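Home | Builds | Guides | Open nights | Contact

Hand-held gripper pair: fitting the marker cubes and doing a first bin run

Posted in: Robots & Automation, Workshop how-tos
14 comments | 31 shares

Quick write-up before I forget it all. This is for the Nullia grippers, the pair we built up for the sorting job. You hold one in each hand, do the task yourself, and the arm gets to copy it later. Assumes yours are already printed and the jaws open and close without sticking. If they stick, sand the slides first.

You need: two grippers, two cubes, printed marker sheets, glue stick, M3 screws, small hex key, a bin with a lid, some light rubbish. Clear bottles are good practice, they're slippy.

1. Print the markers at full size. NOT fit to page. Matt paper. Measure one with a ruler before you cut anything.

2. Glue them to the cube faces. Leave a white border all the way round -- if you trim right up to the black, tracking drops out. Check the ID on each face against your config file. I got 2 swapped the first time and lost an evening.

3. Screw the cube on below the jaws. Snug, no wobble. Don't overtighten, the plastic cracks.

4. Set the tracker going. Exposure at 800 on our setup, yours will differ. Wave both grippers slowly and check niether cube drops off the screen.

5. Put the bin on the floor between your hands, lid open. Cardboard in the bottom so things don't bounce back out.

6. Pick up a bottle with the left, keep it upright, bring it over the bin. Right hand stays ready by the lid. 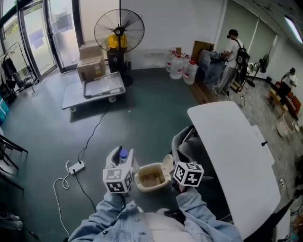 Tudevville Shared Workshop -- Robotics Bench Group

Keep the cubes turned towards the camera as much as you can. A bit of tilt is fine, two faces showing is even better than one. What kills it is rolling your wrist so your sleeve covers the markers. Roll cuffs up if they're loose.

7. Let go over the bin, pause a second, back to start. Go slower than feels normal.

8. Save each go as its own file. Don't do one long recording and plan to chop it up after, you won't.

Mind the cables. Power strips and leads on the floor want to be out of your walking line, you're looking at your hands and not your feet.

We've got 369 good runs saved so far. Sointu Rantala wrote the script that throws out the bad ones, ask her for a copy, it's on the Girico drive under sorting. Needs the marker size in mm, not cm!!

Still to do: lid closing with the right hand. Jaws are too smooth for it at the mo, going to try rubber pads. Will add the part file when its done.

Tags: grippers, markers, sorting, beginners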